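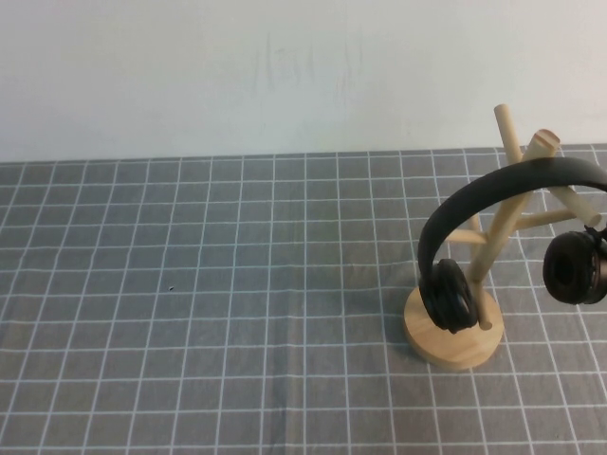
Figure 1. The stand on the gridded cloth, right-hand side of the table.

Wooden Headphone Stand: Design, Making and Testing
Second-year Product Design, workshop module
Group members: Tonantzin Medrano, Yuto Matsuda, Hanne Bergmann
Module tutor: Trinidad Sotomayor

1. Aim

The task was to design and make a small desk item from wood, using only the tools in the shared workshop. The group chose a headphone stand. The item had to stand up by itself, carry one pair of over-ear headphones and leave most of the desk free for other use.

2. Requirements

The following were agreed with the tutor before any wood was cut:
The stand must hold a load of 800 g without tipping.
The base must be round and flat.
The wood must be pale and left without stain or varnish.
Material cost must stay under the module limit.

The load figure was chosen to cover heavy studio headphones with some margin. Two pairs were borrowed from classmates for fitting, and both were well under it.

3. Choice of base

Square, oval and round bases were drawn at full size and cut from card. The square base was easy to mark out but its corners caught the headphone cable. The oval base gave good support from front to back and poor support from side to side. The round base behaved the same in every direction and was selected.

A thick disc was preferred to a thin one. Extra thickness puts more weight low down, and it also gives a deeper joint. Yuto Matsuda made a test piece from scrap to check the fit of the joint before the final base was marked out.

4. Making

The disc was cut slightly oversize on the bandsaw and brought to the line on the disc sander. Flat faces were sanded by hand with 100 grit paper, then with two finer grades. No finish was applied. The group discussed clear wax, but the tutor's note on the requirements sheet was plain on this point and the idea was dropped.

The joint was glued and left in clamps overnight. A thin line of glue squeezed out at the foot and was removed with a chisel the next morning. This took longer than planned - wiping it while soft would have been quicker.

5. Load test

The stand was placed on a level table and loaded with bags of dry sand hung from the top. The load was increased in steps up to 1000 g and held for five minutes at each step. The stand did not tip or slide at any step.

A second test used an off-centre load. The bag was hung from one end only, which is the worst case when headphones are put back carelessly. The stand began to lift at 777 g, slightly below the design load. The requirement did not say whether the load had to be centred, so the result is reported here as a limit on use and not as a failure.

6. Surface and setting

The cloth used on the table is grey with a white grid. It was laid up to the wall and gives a rough guide to position, but it does not lie fully flat and has some shallow creases. No measurement in this report was taken from it. All sizes were checked with a steel rule and a square.

The pale wood separates clearly from the grey, and the round base reads well against the straight lines. Against the off-white wall the contrast is weaker. Hanne Bergmann suggested a darker wood for a second version, and this would need a change to the requirements.

7. Further work

A wider base would raise the off-centre limit, at the cost of desk space. A recess under the disc to take a steel washer was also drawn, but not made. Tonantzin Medrano has kept the card templates, and the drawings are in the group folder under the working name Grolo.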